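Lullby Demonstration Set: Frequently Asked Questions

6 min read
41 shares · 4 comments

What is Lullby?

Lullby is a method for training a two-arm manipulation policy from demonstrations recorded with hand-held grippers. No robot is present during recording. The policy takes wrist camera images as input and outputs relative gripper motion and finger opening.

How large is the plate-racking set?

The current release has 600 demonstrations recorded by 18 operators. Bimanual and single-hand episodes are stored in the same format, with a flag in the episode header.

Why is plate racking used as the main task?

A plate must be turned upright and lined up with a slot before it is lowered. Errors in wrist angle that a pick-and-place task would tolerate show up at once at the divider. The plate also hides part of the rack from the wrist camera during the approach, so the policy has to use earlier images.

How is finger opening measured?

Each finger carries a printed fiducial marker. The distance between the two markers is computed per image and converted to opening width with a calibration file. If one marker is lost, the value is interpolated for short gaps. Longer gaps cause the episode to be rejected. 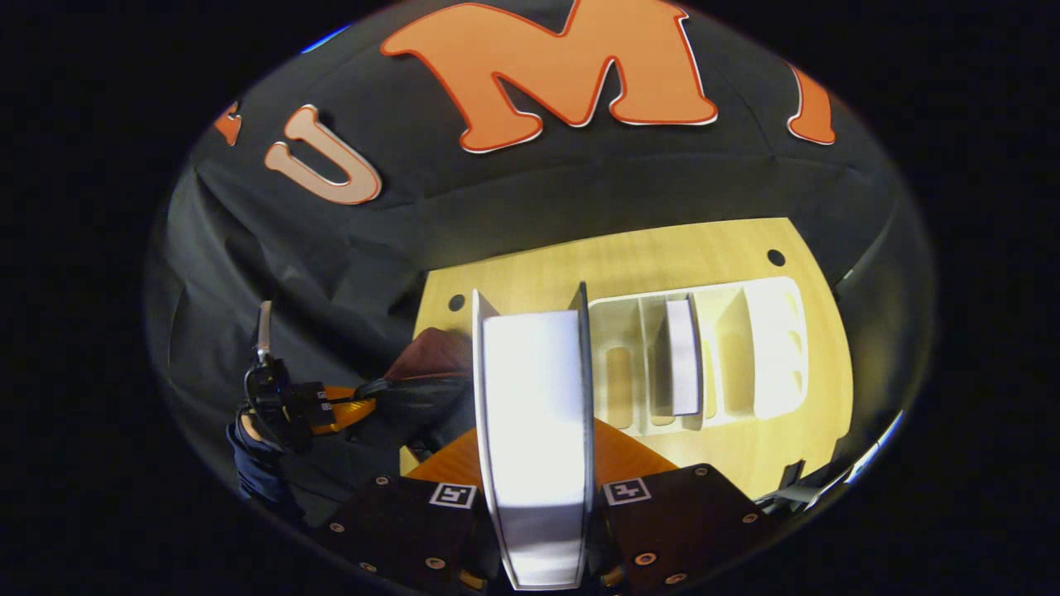
Large plate held upright between the marked fingers, in front of the dish rack. A narrow plate stands in one of the middle slots.

Is the fisheye distortion removed before training?

No. Images are resized and passed to the encoder as recorded. Ferri, our earlier pipeline, rectified them first and lost the outer part of the view, including much of the opposite gripper in bimanual episodes. Marker detection uses the lens model, but the policy does not.

What success rate should I expect?

With the full set, the policy racked the plate in 35 of 40 trials. Most failures were contacts with the top of a divider. A trial counts as a success only if the plate is released and stays upright in a slot.

Does it transfer to other racks?

Partly. Racks with tall dividers work without new data. Wire racks do not, and we recommend recording additional episodes for them.

Who maintains the code?

Corrado Sanna maintains the training code. Korkor Ankrah maintains the calibration tools.

Comments (4)

Kai Teuber
Is the gap limit for marker interpolation configurable? Our plates cover one marker for most of the descent.

Korkor Ankrah
Yes, max_gap in the calibration file. Check the width curve by eye if you raise it.

Aldo Vitale
Same divider contacts here with the Bosum encoder. A longer image history helped a little.

Raffaele Zuccaro
The July build rejects episodes with no header flag. Older recordings need the conversion script first.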